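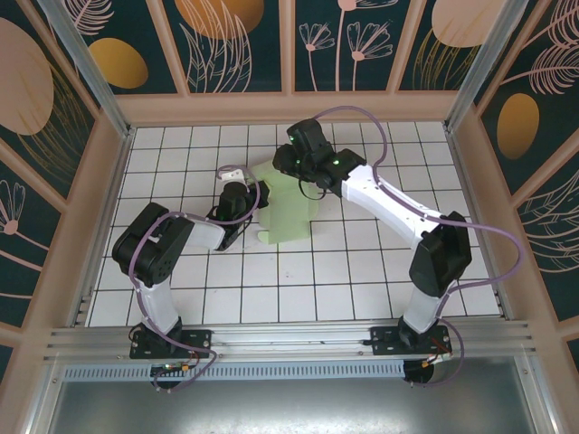 *Tiled floor, patterned walls.*

My kitchen floor was laid in May, three years before I moved in, by a man who signed the invoice and left it in the drawer with the spare fuses. I have never met him, but I think well of him. The tiles are level, the grout lines meet at the doorway, and the cuts round the radiator pipes are neat. Most people who come to the house don't look down.

I bring this up because Rendside council has put out its plan for the old terraces, and the plan says, in effect, that hard floors are old-fashioned. All 494 homes are to have their kitchen and hall tiles covered with sheet flooring. The reason given is comfort. I think it's a poor use of money, and I told them so in writing.

A tiled floor is cold in the morning, I grant that. It's hard on the knees and worse on cups. My neighbour Euan Hepburn has broken three mugs since Christmas and would sign up for the sheet flooring tomorrow. But he also has a loose tile by his back door, and he fixed the one next to it himself with a tub of adhesive and an old knife. When sheet flooring tears by the back door, you patch it badly or you replace the room.

That matters more than the plan allows. The cost is put at £600 a home, fitted, with nothing set aside for the second time round. A fair comparison would look at what each floor costs over thirty years, including the repairs, and who pays for them. Tenants tend to pay for the small ones, in time if not in cash.

There is also the question of looks, which councils are shy of. The hall tiles in Masri Street are brown and cream, and a bit ugly. I like them. They belong to the houses, and once they are under glue they won't come back up in one piece.

If the council wants warmer kitchens, it could start with the back doors. Mine lets in a draught you can feel from the table – a new seal and a proper threshold would do more for my feet than any flooring. The consultation is open for another three weeks, and the form has a box for other comments.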